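Folding at Home: What We Learned About Putting Clothes Away
Project report by Uchenna Nwankwo
Sep 4, 2021

My project started in June, when I realized I was spending far too much of my life looking for sweaters. I wanted to find out which way of folding keeps a thick knit neat and still lets you see it in the drawer. I did all the folding on a bed, as most of us do at home, and gave every garment the same start: lay it out, smooth the body, straighten the sleeves, and only then begin.

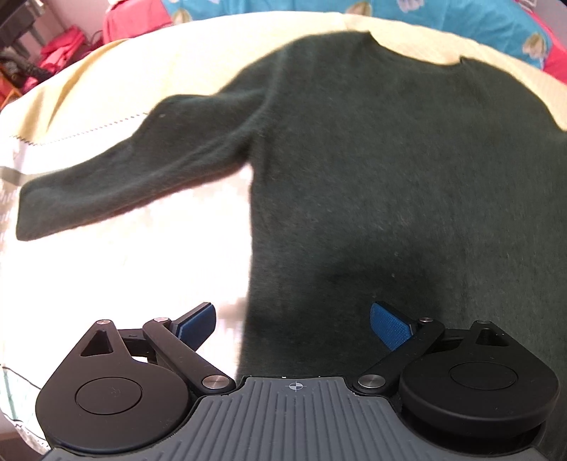

Fuzzy knits were the hardest by a long way, and I grew rather fond of them for it. They grip whatever they are lying on, so a sleeve you have just straightened likes to creep back -- and dark green shows every bit of lint! I folded 90 times in all, using a flat fold and a rolled fold, and wrote down the seconds for each in my notebook. 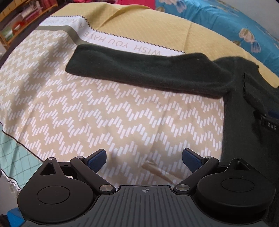
The bed itself mattered more than I had guessed when I wrote my plan. A patterned cloth with straight rows printed on it gives your eye something to line a hem up with, though a soft cover underneath will wrinkle along with the clothes if you pull too hard. My slowest flat fold took 135 seconds and my quickest roll took 23, but the rolls came loose in the drawer more often, and I ended up doing plenty of them over. Next term I would like to try the same thing with pants and towels.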